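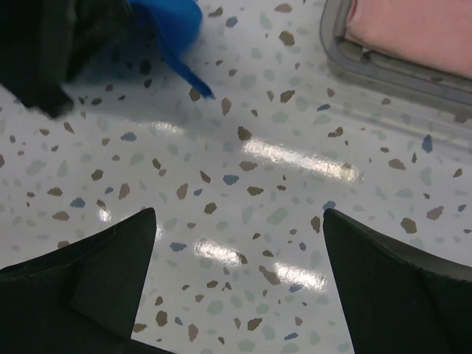 ## 3.2 Work surface and cloth items

All folding was carried out on a glossy tabletop with a terrazzo pattern of brown, taupe, slate blue and pale green chips on a white-grey ground. The surface was chosen by Shetty for an earlier study of napkin folding and was kept so that the two sets of results could be compared. A smooth top offers little resistance to a sliding cloth, and a fold line can drift while the second edge is being aligned. Trials on a felt-covered board are reported separately in Section 4.

Cloths waiting to be folded were kept flat in a translucent grey plastic tray. Items were drawn from the Irero set, which contains 135 small household cloths sorted by Steiner and Haddad into plain, bordered and printed groups. Each item was washed 2 times before first use to remove sizing, then dried flat. No item was ironed.

### 3.2.1 Printed cloths

Printed cloths were treated as a group of their own because the print gives a visible reference for the fold line. In a plain cloth the only references are the edges and corners, and once one layer covers another these are partly hidden. A face, a border or a line of lettering shows how much of the cloth remains uncovered, and whether the fold runs square to the design.

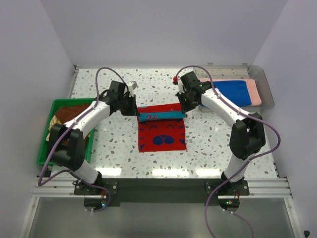

**Figure 3.** Red cloth with a dark blue animal face; a raised teal-blue band crosses its upper portion.

In the cloth shown in Figure 3, the closed eyes sit just below the band and the muzzle lies on the flat near section. Fold position was therefore scored against the eyes, and squareness against the near edge – the straighter of the available references. Mosoti scored all 1722 folds in the printed group. Barbieri rescored a subset of 100, drawn at random, without access to the first scores. Where the two disagreed, the lower score was kept.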